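Last updated 9/18/24

Noiphan Street Workroom: progress report to the Hilance Fund
Prepared by Vichien Thongdee

You asked for something shorter than the February report, which Lamai tells me ran longer than the lease. I have done my best.

Where we are

The fit-out of the back room is mostly done. By "mostly" I mean that everything we own is now inside the room and most of it is upright. The painting finished on time, the floor finished late, and the shelving arrived in the order least useful to anyone trying to put it together. We had all the bolts for two weeks before we had anything to bolt.

The white cabinet is in place and in use. It is the one item from the original budget that cost what we said it would, and I would like that noted somewhere permanent. Small things have already begun to collect in it, as small things do. Lamai Prasertsri has drawn up a plan of what belongs where, and the plan is being followed by Lamai.

Money

We have spent 135 dollars more than planned on fittings and 30 less on paint. The paint saving comes from choosing white for everything, a decision I defended at the time on artistic grounds. The fittings overspend is the second delivery charge from Usetti, who sent the first set of shelf brackets to our old address. They have agreed in principle to refund it. We have had the principle since July.

The Zeson order for work lamps is paid and should arrive before the end of the month. I have left it out of the table you asked for, along with the table, which will follow when I can get the columns to behave.

The room itself

White on white has turned out to be a mixed blessing. The uprights, the shelf and the covering on the big work surface all match, so the place looks larger than it did, and it also shows every mark made by anybody who has eaten lunch near it. We have strips of black cloth to break things up a little, and I now find I look at those first when I walk in.

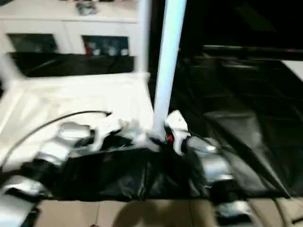 The cables are still my main complaint. We priced a proper channel for them and then priced it again in case the first number was a typing error. For now they go where they like, and Lamai would like them to go along the wall. I expect her to win by October.

What is left

The lamps need hanging, the door needs a closer that does not slam, and the labels need to go on. There are 33 labels. They are printed, cut and sitting in an envelope on my desk, waiting for the rest of us to agree on what to call the miscellaneous section. "Miscellaneous" was rejected early on.

We are not asking for any more money in this period. If the fund would care to lean on Usetti about the delivery charge, we would not stand in its way. You are welcome to visit any afternoon; please hold the door as you come in.

Contact: the workroom office | © Noiphan Street Workroom | Back to top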